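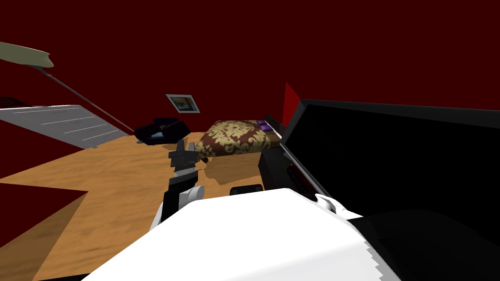 Site visit: Plistska, Govindasamy House

Filed 2021-07-20

Plistska runs serviced apartments and cleans them with its own staff. Govindasamy House is its largest building, with 104 units on four floors, and the first where part of the housekeeping work is being moved to two-armed mobile robots. The robots and their control software come from Silulum. Room simulation is done in Muden, a package Silulum licenses to its customers. We spent the morning in the simulation office on the ground floor and the afternoon upstairs with the housekeeping shift.

Simulation office

The office is a former linen store with four desks. Three of the people working there were room attendants until last November. The fourth came from the front desk. Their job title is now task author, and the work consists of building room layouts in Muden, defining tasks in them, running the robot model through each task and marking the result.

The layout open during our visit was a bedroom with dark red walls and a light brown wood floor. The bed carries a cream and brown-maroon patterned spread and two purple pillows. There is a dark armchair near the far wall with a small teal-blue item on the seat, a dresser, a floor lamp and a very large television. The white body of the robot is in the foreground, with one gripper raised near the corner of the bed.

Layouts are not copies of actual units. The task authors start from a Muden base room and vary furniture position, wall color and bedding. The library stood at 427 layouts on the day we were there. Dark furniture is overrepresented on purpose: the first batch consisted almost entirely of pale rooms, and the robots performed poorly in units with black chairs and cabinets.

A task is written in plain language and then broken into steps with pass conditions. The example we were walked through was "clear the seat of the armchair." The author sets where the item may end up, how close the arm may pass to the lamp and the television, and at what point the run is stopped. Writing one task takes most of a shift the first time. Variants go faster.

The former attendants have changed the task list considerably. Silulum's original list treated a bed as a flat surface with two objects on it. The authors added checks for items left under the spread, chargers behind the headboard and pillows on the floor, all taken from the handwritten notes attendants used to pass between shifts. Several of those notes are pinned above the desks.

Housekeeping floors

Robots are in use on one floor only. Each works with an attendant assigned to that corridor. The robot collects loose items from seats and surfaces, places them in a tray and carries used towels to the cart. The attendant strips and makes the bed, cleans the bathroom and inspects the room. Bed making is not planned for the robots at this stage.

Attendants on the robot floor bend and carry less, by their own account, but the order of work is now fixed. Previously an attendant could do every bathroom on a corridor first if that suited the checkouts. The robot's route is loaded at the start of shift and changing it requires a call downstairs. This was the most frequent complaint we heard. A route editor on the corridor tablet has been requested from Silulum, and no delivery date has been given.

Faults are the second issue. When a robot stops in a doorway the attendant can release and push it, a 2 person job under the site rules. On a thinly staffed corridor that means waiting. Stops are logged by unit number and passed to the simulation office, where an author builds a layout with a similar obstacle. We saw one such log entry, concerning a floor lamp with its pole set close to a chair.

Staffing and pay

No positions have been cut at Govindasamy House so far. The attendants who moved to the office were not replaced on the floors, so the floor headcount is lower than a year ago. Task authors are paid on a higher grade and work fixed daytime hours. Floor staff on the robot corridor remain on the attendant grade, with a shift supplement for the trial period. Whether that supplement continues has not been settled.

Training for task authors lasted about 4 weeks and was given on site. No prior computer experience was required. The authors told us the camera controls in Muden were harder to learn than the task language.

Open points for follow-up

Stop log for the full trial floor, by cause.
Written procedure for guest property placed in the tray.
Grade of attendants once the trial ends.
Route editor: confirm with Silulum.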